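Sorting small bits into a divided box, quick version. Typed up between jobs so excuse the spelling.

## What you need

- a see-through box with dividers, open top (tinted is fine)
- a clear table, pale top if you can, dark bits show up on it
- a shallow dish for the muddle
- 30 minutes. 12 if the pile is small

## Steps

1. Empty the box completly. Wipe it, dry it, fluff gets in the corners.
2. Put it a bit back from the table edge. Elbows.
3. Tip the muddle in the dish. Not straight in the box, I've done that, never again.
4. Long things first, rods and the like. They lean across the dividers otherwise and block everything.
5. Round things next. Back compartments, you won't want them as often.
6. Small dark stuff last, one kind per compartment.

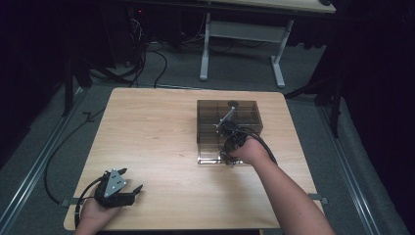 Smoky brown box, thin dividers, plain wood-look top.

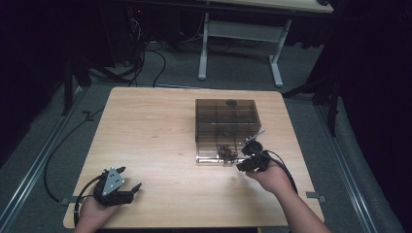 **What if I've got more kinds than compartments?**

Double up, but only with things you could tell apart by feel. A washer and a long screw, fine. Two sizes of the same screw, no, you'll be squinting at them all February.

## Labels

Masking tape on the outside, front edge. Pen not pencil. Kinel tape peels off clean, the Graltico stuff left gum all over mine.

Dont fill past halfway, fingers need room. Anything you own 1000 of wants its own tub. Leftovers go in a jam jar, lid on, and check the floor before you hoover.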